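Progress report to the Woldegiorgis Fund: the Rellora lunch club, November

Dear Natnael,

Thank you for being so patient with us over the date of this report. The autumn has been a full one, and I wanted the kitchen figures to be settled before I wrote to you, so that you would have the proper story and not half of it.

We served 805 hot lunches this term, against the 700 we promised in our application, and I can't tell you how pleased the cooks are about it. Much of the rise came after we moved the start from noon to half past twelve, which suits people coming in on the bus from Devitz. We have 103 members on the register now, and a good many of them stay on into the afternoon for cards, knitting or simply another pot of tea (we get through an alarming amount of tea).

The new oven is in, and it has made a great difference. Ming-te Yen, our head cook, was doubtful about it to begin with and has since become very fond of it, particularly for the fish pie. The old one went for scrap and the £2 we were offered for it went straight into the raffle tin.
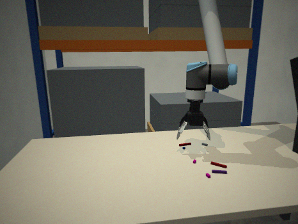
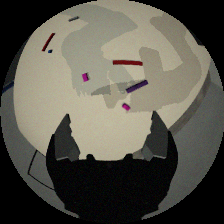

On transport, I am sorry to say we are behind. We had hoped to have a second minibus run going by now, taking in the villages on the Gorkano side, but our driver has been off with his knee and the insurance for a replacement took far longer than any of us expected. The paperwork is now done – all of it, I am assured – and we would like to begin the run after Christmas, if you are happy for us to carry the transport money over into the new year.

Food costs have crept up too, mainly butter and eggs. We have kept the price of a lunch where it was, and Ming-te has been very clever with the menus, with more soups and a good deal more squash from the allotments. I would rather not put the price up in the cold months if it can be helped.

You would be very welcome to come and eat with us before the spring. Do let me know a week or so ahead and we will save you a place near the radiator.

With warmest thanks from us all at Rellora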